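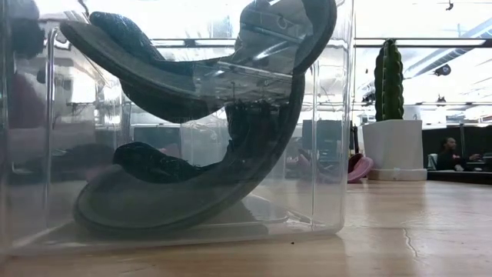 Step Four

by a reader in the McIntyre story circle
February 22, 2020

Yetunde Lawal wrote the help pages for Juveo, and if you have ever bought a mattress or a set of tires and paid for it in pieces from your phone, you may have read one of her sentences without giving any thought to the person who wrote it. She didn't mind that at all. She had come to the job from a school library, where she had spent a good many years showing people which drawer to look in, and it seemed to her that this was the same work with the drawers taken away.

The office was on the second floor of the old Ketwood building in McIntyre, over a place that sold uniforms, and in the afternoons the steam from the pressing machines came up through the floor and made everybody sleepy. Yetunde kept a fan and a tin of ginger candy on her desk. Her supervisor was a nice young woman in another city who liked her to close tickets quickly and told her so once a month, in the gentlest way, with a chart.

Ticket 616 came in just after lunch. It said, in full:

"Hello. My telephone fell in the lake. I owe one more payment on the sewing machine and I would like to pay it. I have a computer. Your page says to download Juveo on the computer and then at step 4 it says to open the store. What store? There are no stores open here except the gas station. Thank you. Do-yoon Woo."

She read it twice, and then she got herself a ginger candy and read it again. The page he meant was one of hers, though she had written it in a hurry the August before, and she hadn't looked at it since. She pulled it up to see what he had been seeing.

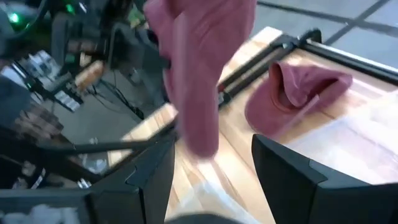

Can I use Juveo on a computer if my phone is broken?

Juveo is made for phones and tablets, so you will need to put a free program called Jerkar on your computer first, and Juveo will then run inside it just as it would on a phone.

Well, that part was all right. She was even a little proud of it. Steps one through three were all right too: get Jerkar from its own website, open the file, wait for the bar to fill up. But step four said "Open the store and search," and she could see now that it was a sentence written by a person who already knew what the store was. To Yetunde it was a small colored triangle. To a man by a lake it was a building with a door.

The quick thing would have been to send the standard reply, the one with the link in it, which would have led him straight back to the page he was complaining about. Instead she wrote him a real letter. She told him she was sorry about the phone, that the store was a picture inside the Jerkar window and had nothing to do with gas stations, and that he should click on it and sign in with the same email address he had used before. She asked him to write back and tell her where he got stuck next, because he was bound to get stuck somewhere and it would be her fault when he did.

He wrote back in an hour. He had found the triangle. It wanted a password, and the password had been his wife's idea, and it was in the notebook, and the notebook was in the sewing room, and he would need to go and look. Yetunde wrote that he should take all the time he liked.

After that there was nothing for the rest of the day, or the next. The ticket turned yellow, the way they did when they had been left sitting, and her supervisor sent a short friendly note asking whether that one could be closed for lack of response. Yetunde answered that the customer was looking for a notebook. She could picture the young woman reading this at her clean desk and deciding to let it go, and she was grateful.

On the third day there was a long message. Mr. Woo had found the notebook. It had taken him a while, he said, and it hadn't been hidden or anything like that, it was right on the shelf by the window where it had always been, but he hadn't been in the sewing room much since the fall. His wife had picked out the machine in the spring. It cost $440, and she had liked the idea of paying for it a bit at a time because then, she said, it would feel as if she were buying it over and over. She had made one pair of curtains on it. He had made the other payments on his phone with no trouble, on the first of every month, and he didn't want to be late with the last one on account of a lake.

The password worked, he went on. Now he had Juveo on his computer and it was very tall and thin, and it was lying on its side.

Yetunde laughed out loud, and then had to explain herself to the man from accounts at the next desk, who came around to look, and before long there were several of them crowded at her screen with Jerkar open, trying to make Juveo lie on its side. It took some doing. It turned over finally when the man from accounts leaned on the keyboard with his elbow, and they found that there was a key for it, and that the same key would stand it up again. Yetunde wrote this down on the back of a candy wrapper, having nothing else to hand, and typed it out for Mr. Woo as plainly as she knew how. 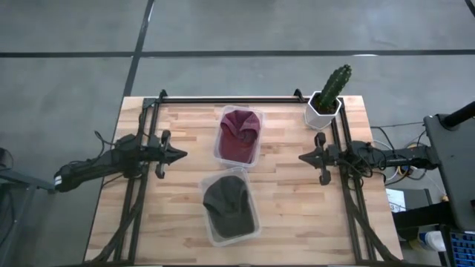
The payment screen in Juveo had always been a puzzle to her, and that night she took the whole thing home, so to speak, and went through it on her own old laptop in the kitchen, pretending she had never laid eyes on it. Jerkar took so long to start that she had the dishes done before it was ready. Then she clicked everything a worried man might click. The trouble was that the screen showed every payment as its own skinny bar, the finished ones in tan and the one still owed in a sort of honey color, and you honestly could not tell them apart unless you had been told. Set side by side they looked like the narrow strips in the butcher-block tabletop in the photograph, and very pretty they were too, but you wouldn't know which strip to put your finger on. She thought of her mother, who used to pay the furniture man in cash at the front door and get a line drawn through a number in a little book. You always knew where you stood with the furniture man. She stayed up past midnight and wrote the page over from the top, and under step four she wrote, "Look for the small colored triangle. This is called the store. You are not going to have to buy anything there."

In the morning there was a message waiting. It had been sent very early, at an hour when people who sleep well are asleep.

"Dear Miss Lawal," it said. "It is standing up now. I have the page open and I can see the last one, it is the yellow one I believe. I have not pushed the button. I wanted to ask you, when it is paid does it go away? The page with her machine on it. There is a little picture of it there, and her name, because it was her account first. I would like to know before I push."

Yetunde sat with her coat still on. She knew the answer to a great many questions about Juveo, but she had never been asked that one, and there wasn't any page for it. She called down the hall, and she called the other city, and in the end she was put through to a patient fellow who worked on the insides of the thing and who said, when she had explained it all to him, that finished orders moved over to a list called History and stayed there for as long as the account did. He said nobody ever looked at History. She said she knew of somebody who would.

She asked him whether the little picture moved over too. He went away to check, and she listened to him breathing and clicking, and down below the pressing machines started up for the day. He said it did. The name, too.

So she wrote to Mr. Woo and told him that it wouldn't go away, and told him where to look for it, with the steps numbered, and she read each one aloud under her breath to see whether there were any stores in it.

He pushed the button a little before noon. She could see it happen on her side, one bar changing to match the others. He didn't write anything that day, and she left the ticket open, and when the note came from her supervisor asking about it she wrote back that she would like to keep it a while longer if it was all the same to everyone. Then she took off her shoes under the desk, unwrapped a candy, and opened the next one, which was from a lady in apartment 353 of some building or other who wanted to know what had become of her tires.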